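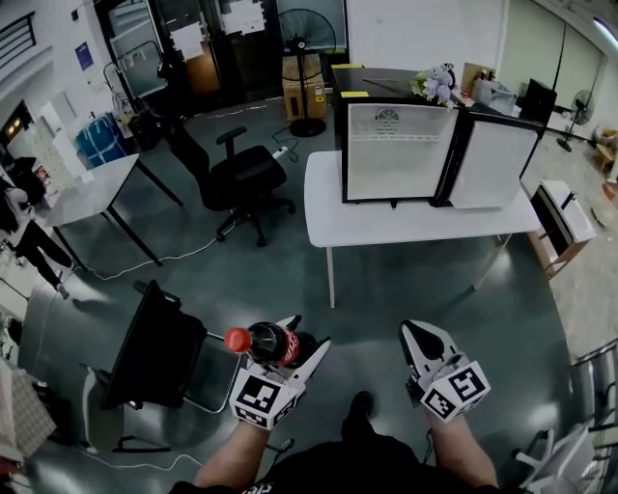
**Unit 3: Storage, Temperature and Shelf Life**
Food and Beverage Operations, Merthorpe College
Instructor: Emil Egger

This unit concerns the period between delivery and service. Students are expected to have read the chapter on receiving goods before class.

## Key terms

- *Ambient goods*: products that may be kept at room temperature until opened.
- *Chilled goods*: products that must remain cold at all times.
- *Rotation*: the practice of placing older stock ahead of newer stock.

## Air movement in cold storage

Cold air must be able to reach every shelf. Stock that is packed tightly against a vent restricts the flow, and the shelves farthest from it become warmer than the thermostat indicates.
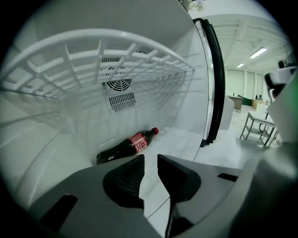 Open racks are preferred to solid shelves for the same purpose. Trays and sheets of cardboard should not be used to line them. Raw meat is stored below ready-to-eat food, in a container that will hold any drips.

## Case study: the Drestari kitchen

The Drestari kitchen serves 3,000 meals in a normal week and receives chilled deliveries from two suppliers, Savchuk and Stukon. In December, a quantity of dairy products was discarded after new stock had been shelved in front of old.

Students should prepare written answers to the following:

1. At what point should the error have been noticed?
2. Which records would the kitchen manager need in order to trace it?

Answers are to be submitted by 4 March 2024. Late work requires the written approval of the instructor.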